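Splitting the cost of the kids' stuff after divorce
Family & Separation > Money

marlow_creek
Our agreement says we split "agreed expenses" down the middle. Last year I paid 2,774 for camp, braces and school clothes and got 793 back. My ex says he never agreed to the rest. I told him about all of it by text and he didn't answer. Is silence a yes?

tworoofs
Not in my experience. My ex and I had the same fight. Now nothing over a set amount gets bought without a written yes first.

Hestico_mom
I disagree with tworoofs. Braces aren't optional. If a parent ignores three texts about a dentist, he shouldn't get to skip the bill. Camp I could see arguing about.

tworoofs
I didn't say it was fair. I said it's what the wording gets you. "Agreed" is a bad word to have in there.

gralt77
Dad here, on the other side of this. I got a bill for 3,000 one October with no receipts. I would have paid most of it if I'd been asked. Did you send him receipts, OP?

marlow_creek
For the braces, yes. For the clothes, no. I threw most of them out.

Hestico_mom
Then send the braces bill again by itself – one page, with a date to pay by.

gralt77
Agree with that. Leave the clothes out of it. Small stuff mixed in with big stuff made me dig in.

marlow_creek
OK. I'll send it Tuesday and ask about changing the wording too. The camp form for next summer is already here, so I'll get his answer on that before I sign.

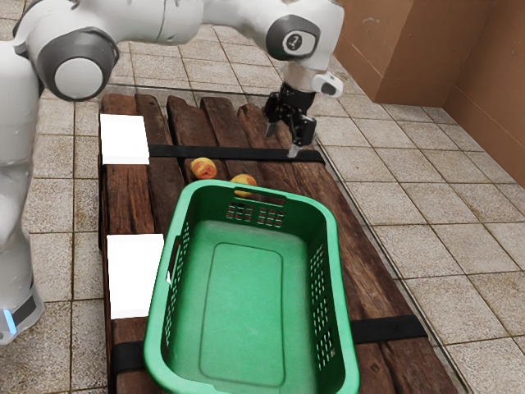
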